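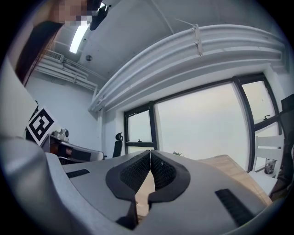

The Balisau nursing alumni talk is confirmed for Jul 3, 2023, in room 12 of the Taltgate building. Nhung La will speak on home visits in rural clinics and take questions afterward. Sign-in will be at a table in light wood, the same pale color as the one in the photo, just inside the main door. Call extension 2145 if you need a seat near the front. 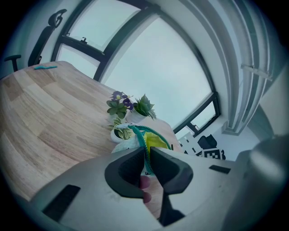
Nurses who make home visits are asked to bring the kit they carry, packed as they would pack it for work. Nhung wants to compare layouts during the second half. A zippered pouch with a bright lining, like the teal and yellow one, makes small items easier to find. Please leave needles and medications at the clinic.

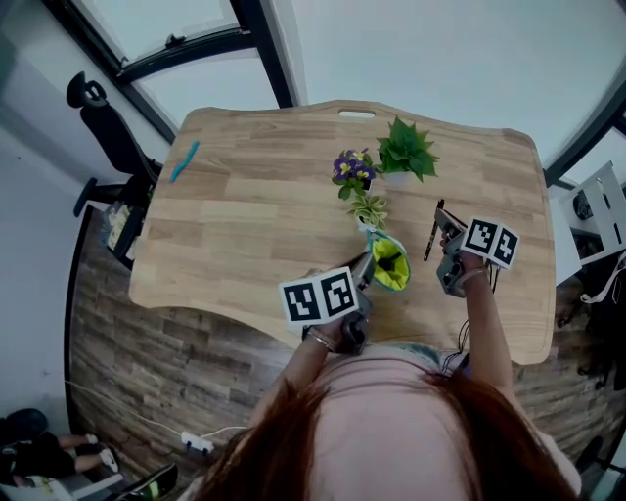

Parking and credit

Park in the Brunton lot after 5 p.m. The certificate form will be at sign-in. Fill it out before you leave, as we can't mail them this year.
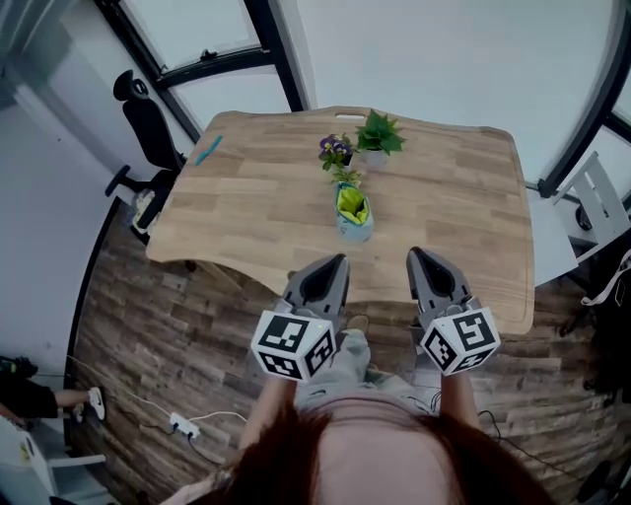

Potted plants on the table, pansies at left.

Quang Văn wrote:
> Is the talk open to students? I graduated in 2000 and would like
> to bring two people from our clinic who start the program soon.
> I also missed the May talk. Did Fluller ever post the recording?

Yes, students are welcome and don't need to register. The May recording is not up yet. I have asked Fluller for it again and will send the link to the list.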